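Cuerdas, cordones y cables: cómo los guardo para que no acaben hechos un nudo 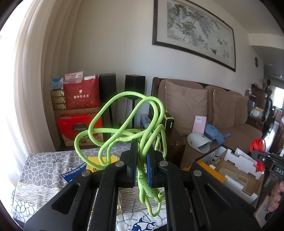 Por Magdalini Liapis | 2 dic 2018 | Trucos de casa | Trurkero

Si en tu casa hay un cajón que no abre bien porque dentro hay un ovillo de cordeles, alargadores y cintas de regalo del año de la pera, bienvenida, bienvenido, estás entre amigos. En el mío había hasta el cordón de unas botas que tiré en 2012. Me pasé la tarde entera con él (y con una tetera al lado) y de ahí salen casi todos estos trucos.

Antes de nada, para desenredar: no tires. Ya sé que apetece. Pon el lío sobre una mesa grande y ve ahuecándolo con los dedos, como si le hicieras sitio al aire, hasta que los nudos se aflojen y se vean los cabos. El paracord trenzado es muy agradecido para esto porque resbala bastante; el cordel de yute, en cambio, se agarra a sí mismo y hay que ir con más paciencia. Para los nudos pequeños y duros uso una aguja de ganchillo gruesa sin gancho afilado, o un palillo chino. Con un tenedor también se puede, pero deshilacha.

Para guardar las cuerdas finas hago el ocho de toda la vida entre el pulgar y el meñique. Dejas un cabo colgando en la palma, vas cruzando, y al final das tres o cuatro vueltas por el centro y metes la punta por una de las asas. Cuando la necesitas, tiras del cabo del principio y sale sola, ¡sin un solo nudo! Mi vecina Zuzana Vrabec enrolla las suyas en redondo sobre el codo y dice que es lo mismo. No es lo mismo, Zuzana. Enrollando siempre en redondo la cuerda se va retorciendo, y a la quinta vez ya hace esos ricitos tan feos.

Las puntas. Si el cordón es de nailon o poliéster, corto recto con tijera buena y paso el extremo un segundo por la llama del mechero, con la ventana abierta y sobre el fregadero. No toques la punta con los dedos para aplastarla, que el plástico fundido se pega y quema una barbaridad; yo la aprieto contra una cuchara vieja. En algodón y yute esto no vale, ahí va una gotita de cola blanca o un trocito de cinta aislante bien apretada.

Con los alargadores cambio de método. Un cable gordo no se dobla en ocho sobre la mano, se dobla en vueltas anchas, una por encima y otra por debajo, y se sujeta con una tira de velcro. Compré un rollo de la marca Anska y lo corto a medida, aunque también sirve el puño de una camiseta vieja. Y por favor, no guardes el cable enrollado alrededor del aparato (la plancha, el secador), que se acaba pelando justo en la salida.

¿Dónde meterlo todo? He probado cajas, bolsas de congelación y una cosa con ganchitos de Clilley que se despegó de la puerta a las dos semanas. Lo que me ha quedado es esto: cordel de cocina en un bote de cristal con un agujero en la tapa, cuerdas colgadas de una barra de cortina dentro del armario de la limpieza, y cables en rollos de cartón de papel higiénico puestos de pie en una caja de zapatos. Escribo en el cartón de qué aparato es cada uno. Los que no sé de qué son van a una bolsa, y en enero, si sigo sin saberlo, al punto limpio.

Un apunte para lavar cuerdas sucias, que me lo preguntasteis mucho en la entrada de los tendederos: dentro de una funda de almohada cerrada, programa frío, poco jabón y nada de suavizante. Luego se secan colgadas y a la sombra. La cuerda de tender de 400 pesetas que heredé de mi madre lleva así media vida y ahí sigue.

Y si te sobran retales cortos no los tires todos. Con un palmo de cordón haces un tirador para la cremallera de una mochila, una presilla para colgar el trapo de cocina o un lazo para que las tijeras de podar no se pierdan entre las macetas. Los de menos de un palmo sí, esos fuera, que luego el cajón vuelve a no abrirse.

La próxima entrada va de quitar la cal de la alcachofa de la ducha sin desmontarla.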